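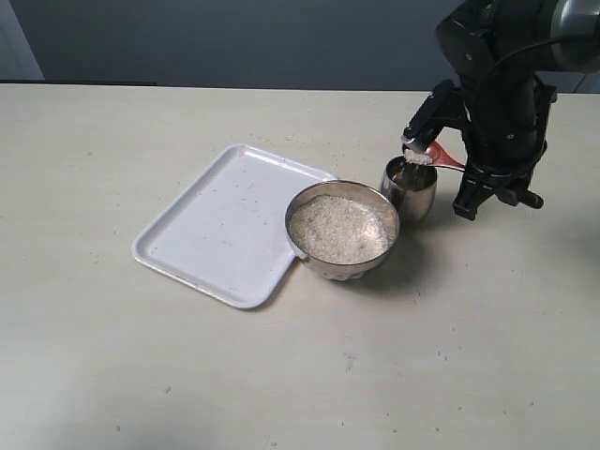

4. Comparative trial of grippers: scooping and transfer

The scooping trial is the second of the bench trials carried out when a new gripper is considered for the Horniveo arm. It is intended to show how firmly each gripper holds a thin handle, and how much of the load is lost between the bowl and the cup. Uncooked white rice is the standard load, taken by spoon from the larger steel bowl and tipped into the small steel cup standing close beside it. The trial should be completed with every gripper under review before any results are compared. Results obtained with different spoons, or with different fillings, must not be entered on the same sheet.

4.1 Before starting

The operator should have read Section 2 (Mounting and cabling) and should hold a current bench permit. The following are required:

Horniveo arm, mounted and calibrated
Flirovent two-finger gripper, or the gripper under review
Spoon from the trial kit
Large bowl, small cup and tray
Dry rice, enough to fill the bowl nearly to the rim
Kitchen scale reading to one gram
Record sheet B

CAUTION: Switch off the arm at the controller before fitting or removing a gripper. The stop button on the hand control does not remove power from the wrist.

4.2 Setting up

1. Fit the gripper to the wrist and tighten the four mounting screws in diagonal order.

2. Connect the gripper cable. Leave enough slack for the wrist to turn fully in both directions, and check that the cable does not pass between the fingers at any point.

3. Wipe the table and the tray. Place the tray, bowl and cup at the marks given on the layout sheet.

4. Weigh the empty cup and enter the figure in column 1.

5. Fill the bowl and level it lightly by hand. Do not shake or tap the bowl, as this packs the grains and makes the first scoops harder than the rest.

6. Switch on the arm and open the gripper. Offer the spoon handle to the fingers and close at the lowest force setting. Raise the setting one step at a time until the spoon no longer turns when pressed lightly at the bowl end.

Note: The highest setting permitted with the kit spoon is 6. A gripper which cannot hold the spoon at this setting is recorded as "no grip" and the trial ends there.

4.3 Running the trial

7. Load the scooping routine and set the speed to 67 per cent. All published Annan bench results were taken at this speed.

8. Start the routine. Keep hands and sleeves off the table while the arm is moving.

9. Allow the arm to complete 80 transfers. Empty the cup back into the bowl when the controller pauses and asks for it, weighing the cup first each time.

10. After the last transfer, collect the grains lying on the tray and table, weigh them, and enter the figure in column 4.

11. Examine the spoon handle and the finger pads for wear. Enter any marks in the remarks column, with a sketch if their position matters.

If the spoon slips in the fingers during a run, stop the arm and note the number of the transfer. The run may be restarted once. A second slip counts as a failed run – it should be recorded and not repeated.

CAUTION: Loose grains can enter the finger joints. Clear them with a soft brush once the power is off. Do not use compressed air.

4.4 Comparing grippers

Compare the weight delivered first, then the weight spilt. The force setting is used only to separate grippers whose results are otherwise equal. Finger pads should be replaced after 3000 closures, whatever their appearance, and a worn pad should never be compared with a new one.

Completed sheets are to be sent to Yến Vũ at the Biltville office. Questions about the scooping routine should be addressed to Ebbe Fjeld.

Section 4 last revised 02/05/2019.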